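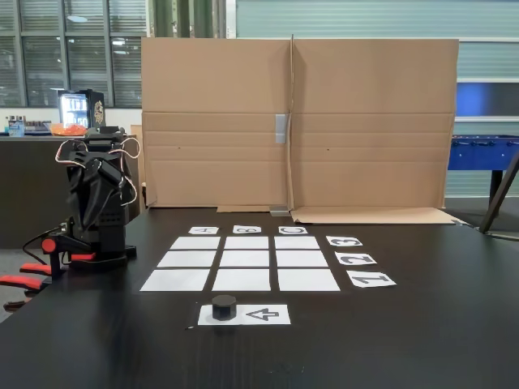 Blank squares set out beneath the column letters A, B and C.

Joint Exercise Diary, Harbor Phase, Second Entry

The harbor phase continued today at the Skumov naval base with the full attendance of both delegations. Morning colors were observed on all ships at 0800, and the visiting commanding officers were received at base headquarters shortly afterward. Calls were exchanged in the customary order. The patrol ship Zuvano, which had completed fueling overnight, shifted from the outer berth to the main pier to make room for the supply ship Amin. The move was made under tugs and without incident, although a crosswind from the breakwater side slowed the final lines.

The first working session of the day concerned communications. Signal officers from both navies compared their call sign lists and agreed on the order in which circuits will be tested before departure. Two differences were found in the format used for position reports. The host format gives the time first, the visiting format gives the position first, and watchkeepers on both sides had been reading each other's traffic with some hesitation. It was settled that the host format will be used for the whole of the sea phase. A printed card is to be placed at each radio position before the ships sail.

Damage control teams met on the pier in the late morning. A pump from Amin was connected to the fire main of Zuvano with the adapter supplied by the base. The connection held at working pressure for the length of the drill. The teams then exchanged places and repeated the drill with the other ship's equipment. The senior instructor noted that hose handling was good and that spoken orders were too long. Shorter orders will be practiced at sea.

Fifty personnel from the two navies took part in the afternoon program ashore. This included a visit to the base diving school, a tour of the small arms range, and a friendly volleyball match, which the visiting side won in the last set. The base band played during the interval. Light rain arrived toward the end of the match, and the planned outdoor reception was moved into the gymnasium.

The medical departments held a separate meeting aboard the host flagship Prilora. Procedures for the transfer of a patient by helicopter were read through line by line. The visiting medical officer asked that blood group information be sent ahead of the patient in every case, and this was accepted. A stretcher from each ship was brought to the flight deck so that the aircrew could check the fittings. One of the host stretchers requires a replacement strap, and stores have been informed.

Planning for the sea phase occupied the remainder of the working day. The ships will leave harbor in single column, with Prilora leading, and will form up once clear of the channel. Maneuvering drills will be held first, followed by replenishment from Amin and a search exercise with the maritime patrol aircraft. The aircraft will operate from the air station and is expected on task for the full length of the search. The gunnery practice has been placed on the final day, when the range area is reserved for naval use. A notice to local fishing vessels has already been issued through the harbor office.

Some discussion was given to the night portion of the program. The visiting delegation asked that the distance between ships be increased during the first night, in view of the number of junior officers who will be keeping watch for the first time in company. The request was considered reasonable and the orders have been amended. The spacing will return to the original figure on the second night if conditions allow.

Saturday will be an open day for families and residents of the town. The base has issued 300 visitor passes, and all have been claimed. Visitors will board Zuvano and Prilora only, as Amin will be loading dry stores. Gangway staff have been reminded that children must be accompanied on ladders and that the bridge wings are closed above the first level.

Matters outstanding at the close of the day: the corrected chart for the southern part of the exercise area has not yet reached the visiting ships; the interpreter roster for the sea phase needs one more name for the middle watch; and the boat schedule is to be printed again with the revised berths. Weather for tomorrow is forecast as cloudy, with moderate wind from the west. The pre-sail conference will be held aboard Prilora at 0930, and all navigating officers are to attend.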